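Projects > Trondeck > Datasets > README

Overview Files Versions Contact

# Trondeck Cold Drinks Price Card

Shelf prices for bottled tea, juice and water, copied by hand from shops in Plelthorpe and Clitomow. One row is one product in one shop.

## Columns

- `shop` – short code, see `shops.csv`
- `town` – Plelthorpe or Clitomow
- `drink` – tea, juice or water
- `price` – shelf price, 2 decimals
- `deposit` – bottle deposit, blank if none

Tea is entered under one label, sweetened or plain. Cap color was dropped in version 2. 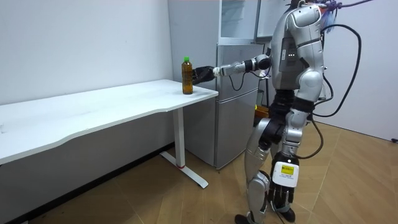
## Known problems

Nine rows from Clitomow have no bottle size. Multipacks are left out. Prices at the Wi kiosk changed in November and both sets are kept – use the later one for totals.

## Use

Free to copy with credit to Trondeck. Send corrections with the shop code and row number.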